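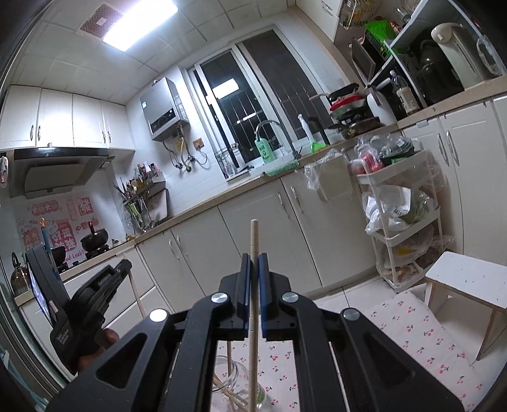 Bindinero, a small group of home builders working from the shared workshop in Clinley, announces today the release of the full building plans for Lumbao, a hand-held gripper which a person can make with workshop tools and use in their own home. The plans are free for private use, and they include the drawings, the parts list and the assembly guide. Lumbao is held by a handle under the mechanism, and the person does with it the ordinary work of the house, so that a robot arm can later be taught from the recordings. Picking one thin wooden stick with the blue jaw pads, above a glass jar with more sticks in it, is the kind of task for which the new jaws were drawn. The group has wished from the beginning that such tasks are done in real kitchens, with a stove, a sink and a mop in their usual places.

December 2022
3 min read
Filed under: Makers & Automation / Community News

The work on Lumbao started as a weekend build. The first version had only one moving jaw and was difficult to close evenly. It was good enough for boxes and cups, but thin objects turned in the grip or fell out on the side. In the second version both jaws moved, but the arms were heavy and the hand of the user became tired soon. The version which is published now is the third. It has angled arms with windows cut in them, to save weight, and the jaws stay parallel to each other during the whole movement.

"We did not want to make a tool that only works on a clean table," the Bindinero group states. "At home the light is strong, the floor is tiled and there are bags and bottles on every side. If the gripper is comfortable in a kitchen like this, we think it will be comfortable in most places."

The members of the group have recorded 3,531 short tasks with the gripper until now, and 1,513 of them were made in home kitchens. The other recordings come from the workshop in Clinley and from living rooms and hallways of the members. The tasks are simple ones: to take a spoon from a rack, to put a lid on a pot, to move a sponge, to lift a stick from a jar and put it back. Unsuccessful attempts were also kept - the group considers them useful, and they are marked as such in the file names.

The pads were the part which needed the most patience. With hard pads, a round stick rolled away when the jaws were closing. With very soft pads it was held well, but then it did not let go at the correct moment. The final pads are between these two. The assembly guide explains how to cut them, how to glue them, and how to check that they meet along the full length before the glue is dry. Builders are asked not to skip this check. A small angle between the pads can hardly be seen with the eye, but it is felt at once with a thin object.

The pivot joints can be taken apart with one small key, and they should be cleaned when the gripper is used near flour or oil. The mount for the recording device is a separate part and sits on the side, so a builder who has another device can change only the mount and leave the rest as it is. Drawings for the mount are supplied in a version that can be edited.

Parts for the build can be bought in most hardware stores. For those who have no access to a workshop, Imeck will offer a kit with the cut parts, the pads and the screws. The kit does not include a recording device. Bindinero does not receive payment from the sale of the kits, and the plans will remain free also for the people who do not buy one.

An open building evening was held in Clinley in September, and several visitors went home with a gripper that was finished, or nearly finished. Their remarks were used to correct the guide. The order of steps for the handle was changed - in the old order, one screw could not be reached after the arms were mounted. The group plans more evenings of this kind during the winter, and the workshop will put the dates on its notice board.

As the next step, Bindinero will publish a part of the kitchen recordings together with a short description of each task. Homes are recorded only with the agreement of the people who live in them, and any recording can be removed if they ask.

The plans can be collected at the workshop desk in Clinley or requested in writing from Bindinero. Press representatives who wish to try Lumbao are welcome during the opening hours.

Home News Projects Workshop Plans Contact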